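News > Community > Dutstead

Lost property counter at Dutstead hall sets new collection hours

16 March 2025 | By Sverre Öberg
2 min read

The lost property counter at Dutstead hall will open on a new schedule starting next week, and anything left unclaimed for 60 days will be given away. Under the old rules items were held for most of a year, and the two storage cupboards behind the Haugland Room filled up last October.

Collection is now from 8 to 11 in the morning on weekdays. Evening collection ends for the time being. People who can't come in the morning can call the front desk and ask for an item to be set aside under their name.

Phones, keys and wallets are kept in a locked drawer and are handed over only after the owner has described them. For a phone, that means the make, the color and what shows on the lock screen. Staff will not turn a phone on or charge it to look for a number. Toys, clothing and umbrellas can be picked up without paperwork.

Soft toys are among the things families ask for most often, according to the front desk. Parents are asked to give the color and the kind of animal when they call. "A stuffed animal" does not narrow it down much, and a green dinosaur with spikes on its back is quick to find.
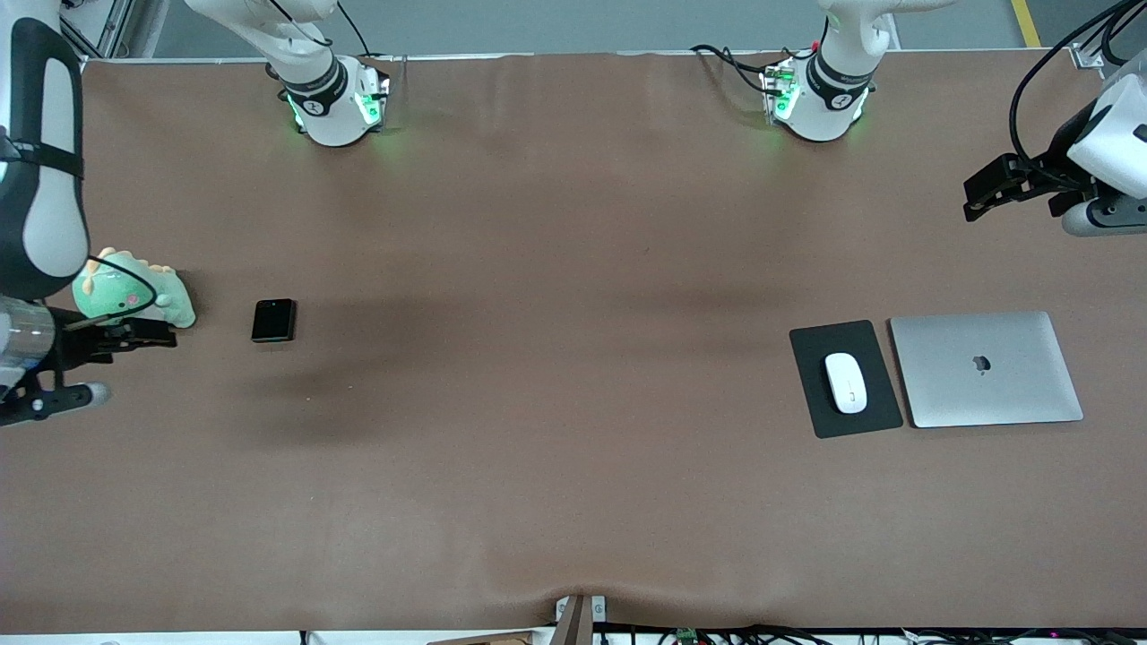
Where unclaimed items go

Clothing and toys in good condition will go to the Lurkard thrift store on the other side of the parking lot. The store has agreed to wash soft toys before they are put on the shelf. Phones will be wiped and recycled through the Darnus drop-off point, and keys will be melted down as scrap.

The hall hands in roughly 2000 items a year, most of them gloves, scarves and water bottles. Food containers are thrown out the same day and are not logged.

Items already in the cupboards when the new rules start will be kept for a full 60 days from that point, so nothing turned in over the winter will be given away right off. A list of what is being held, without details that would identify an owner, will be posted at the front desk and updated every second week.

Groups that rent a room are asked to check under tables and chairs before they lock up.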